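Plolier Label Printer: Setup Guide
Section 3. Loading a Label Roll
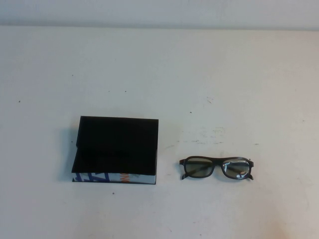

Use Plolier rolls or any plain thermal roll up to 100 mm wide. Switch the printer off before you start.

1. Press both side tabs and lift the cover until it clicks.
2. Slide the roll holder apart and set the roll in place, with the labels feeding from the top.
3. Pull 20 cm of paper through the front slot and line it up with the left guide.
4. Close the cover and turn the power on.
5. Hold the Feed button until one blank label comes out.

Note: If the display reads 860, the cover is not fully closed. Code 979 means the roll size does not match the one chosen under Settings > Paper.

Caution: The print head gets hot in use. Let it cool before opening the cover, and keep metal tools away from it.

Go on to Section 4, Printing a Test Label.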